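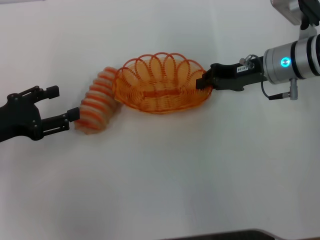
Two days around Wirkmont — cheese, hot springs, a long hill

Posting this quick before I lose the notes. Went up 2/3/25 with Róisín Kinsella, who had the car and the better boots. We'd been told the town was worth half a day. Stayed for two, could have used a third.

Getting there
Bus from the coast goes as far as Gasport, then you change. We drove. Road is paved until the bridge, gravel after, and the gravel is fine if it hasn't rained. Town sits at 1,865 meters so bring a jacket, even if it's hot when you leave. I did not bring a jacket. Bought a wool one at the market, a bit itchy, still wearing it.

The town
Small. One square, church on the east side, town hall facing it, a row of arcades where the cheese sellers set up early. Locals call it the Balcony, for the view down the valley I guess, though two people gave me two other explanations. Most families keep a few cows and the rest grow potatoes and beans. Streets are steep and the sidewalks high, watch your ankles.

Cheese
The reason most people come. Fresh white one, salty, sold in rounds wrapped in leaves, plus an aged one with a rind the color of tobacco. We toured the Stuvent dairy, lower end of town past the soccer field. Tour is 9 a person, tasting included, and you get a hairnet and rubber boots at the door. The boots run small. Milk comes in before dawn so if you want to see anything happening go early. We got there late in the morning and mostly saw draining and salting, then the aging room, which smells exactly how you'd think. Guide was good, talked fast, knew every farm by the cow. Bought two rounds of the aged. One didn't make it home.

Ask for the whey drink at the counter. Warm, a little sour, with panela in it. Róisín had three.

The springs
The Rey baths, 14 kilometers north on the old mule road. Three pools, the top one too hot for me, the middle one perfect, bottom one full of kids. Water has a lot of iron and it will stain a light swimsuit, mine is now a sort of tea color. Changing rooms are basic, concrete, hooks on the wall, no lockers. Cold showers. A woman sells roasted corn and boiled eggs by the gate, cash only, small bills please. We stayed until they started sweeping around us.

They say people have bathed there since before the Spanish came and there is a carved basin in the rock above the top pool. Worn almost smooth now. The sign next to it is worn too, so I can't tell you much more then that.

The stairs
There are 282 steps from the square up to the chapel, the number is painted on the last one. Do it before breakfast. Fog sits in the valley until midmorning and then goes all at once, and you can see the river and the road you came in on. Chapel was locked. The lady in the house next door has the key and opened it for us without being asked, floor tiles are the thing to see, green and brown, a lot of them cracked. Leave something in the box for the roof.

Eating
Dinner first night on the square, potato soup with avocado and a big lump of the fresh cheese melting in it. Second night a place with no name on the road to the springs — trout, rice, fried plantain. Trout was better. Coffee everywhere is boiled and sweet, if you don't want sugar say so before, not after.

Sleeping
Guesthouse behind the church, six rooms, thick blankets, hot water in the evening only. Rooster starts early. Breakfast was eggs, corn tortillas off the griddle, more cheese. Room on the street side gets the church bell as well as the rooster, ask for the back.

Bits and pieces
One ATM, empty both days. Phone signal in the square and at the chapel, not much in between. Pharmacy closes for lunch, a long one. In April there's the cattle fair, with riding and a brass band, rooms go weeks ahead so phone the guesthouse, they don't really do email. Market is mornings only and the wool stalls are at the far end, behind the fruit. Haggling is ok but they don't come down much.

Drive back took longer, stuck behind a milk truck most of the way to Gasport. Will add the guesthouse number when I find the card, it's in the jacket somwhere.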